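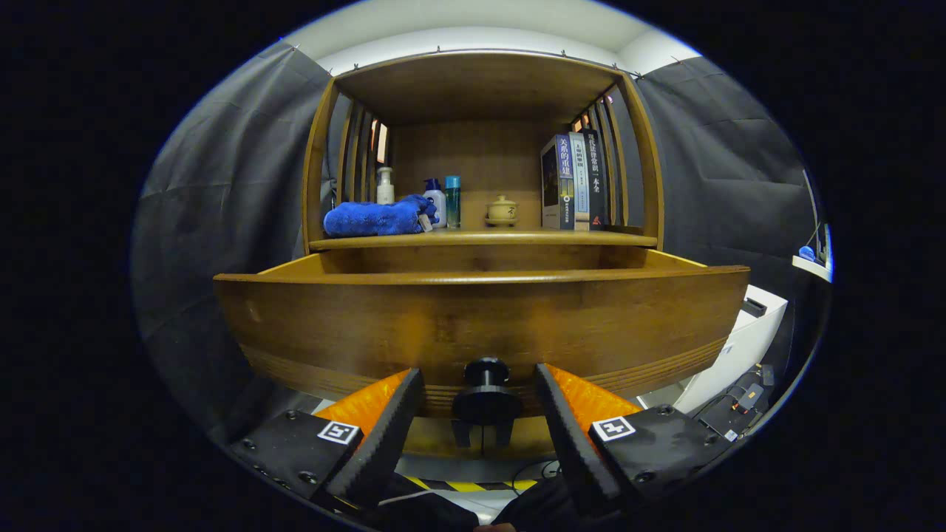
Drawer task, cabinet station. Photo: Manikandan Bhat / Grumwood

Progress report to Loltel, equipment line
Friday, December 30, 2022
Prepared by Kamala Ramasamy

Handheld collection on the household tasks is running on the first pair of grippers. We have 1373 usable demonstrations, of which 251 are drawer and shelf tasks at the wooden cabinet. The rest are table tasks.

Spending is under plan for the period. The second pair of grippers was ordered from Nomard and has not shipped. Their current lead time is 12 weeks, so we now expect delivery in March. Until then one operator works at a time, and Senthil Lobo has rewritten the shift schedule to match.

Finger pads are the part we underbudgeted. The plan allowed one set per gripper for the whole year. Pulling round knobs wears the serrated edge faster than picking up bottles or towels does, and Kelly Tunstall would like spares on the shelf before the second pair arrives. We ask to move $300 from travel to consumables for this.

The robot arm purchase is still open. Two quotes are in, one from Nomard and one from Naidu. The Naidu quote is lower but leaves out the mounting base and the safety stop -- Senthil Naidu (no relation to the firm) is getting a revised figure with both included. We will not commit any of the arm money until you have seen the two side by side.

Decisions needed from Loltel:
Approval of the $300 transfer.
Whether the arm can be paid for in two installments.

Cabinet work continues on the present schedule in the meantime.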